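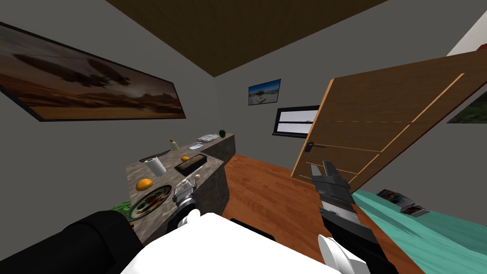 Brigitta Kuster puts the kettle on before she'll talk about the choir, and I'm glad she does, as it's a long story and she tells it well. The Kestberg Sing-In, her singing group for people living with anxiety and depression, holds its second spring concert in May, with 24 singers and (she's very pleased about this) a real piano.

"We started with four of us in my kitchen," she says. "I'd come home from hospital and I couldn't face a phone call, but I could hum along to somebody else." 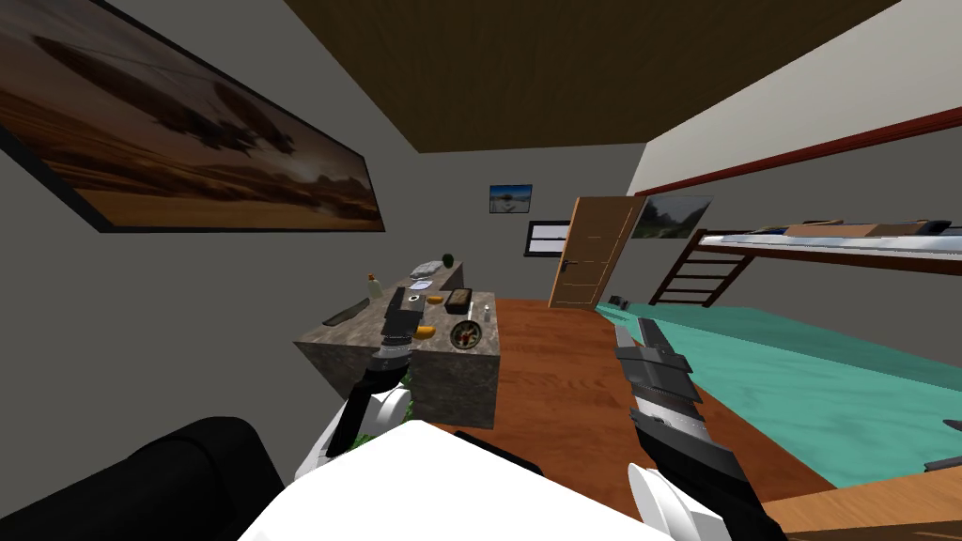 A kitchen island with a stone-look top.

Her doctor was encouraging, her neighbours were patient, and by winter they'd moved to the Tetteh Centre, where they still meet. There's no audition, and you're welcome to sit at the back and just listen – one fellow did that for nine weeks.

"Then he asked for a solo," Kuster says. "He's singing it in May."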